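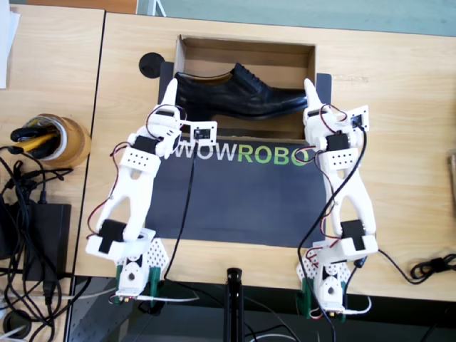

Según una de las participantes del taller, la meditación guiada le servía para dormir, pero no notaba nada «espiritual» en ella y dudaba de que hiciera falta llamarla así. Su comentario nos llevó a cambiar la segunda pregunta del cuestionario.

Informe de prácticas: meditación y bienestar percibido
Asignatura: Introducción a las terapias complementarias

1. Planteamiento
Queríamos saber qué entienden por «práctica espiritual» las personas que meditan de forma habitual. El trabajo se hizo en febrero en el centro Adura, que ofrece sesiones de 20 minutos por la tarde.

2. Método
Repartimos un cuestionario de 14 preguntas y recogimos 77 respuestas válidas. Después hicimos 4 entrevistas breves. El modelo de partida fue el del manual del taller Pakach, con las preguntas sobre religión reescritas.

3. Resultados
La mayoría relaciona la meditación con el descanso y la respiración. Quienes llevan más tiempo practicando hablan más de sentido o de conexión, y en las entrevistas casi todos evitaron la palabra «energía».

4. Limitaciones
Todas las respuestas vienen del mismo centro y no hubo grupo de comparación. No medimos efectos sobre la salud. La pregunta 9 se entendía de dos maneras y quedó fuera del análisis.

Anexo: cuestionario y guion de entrevista.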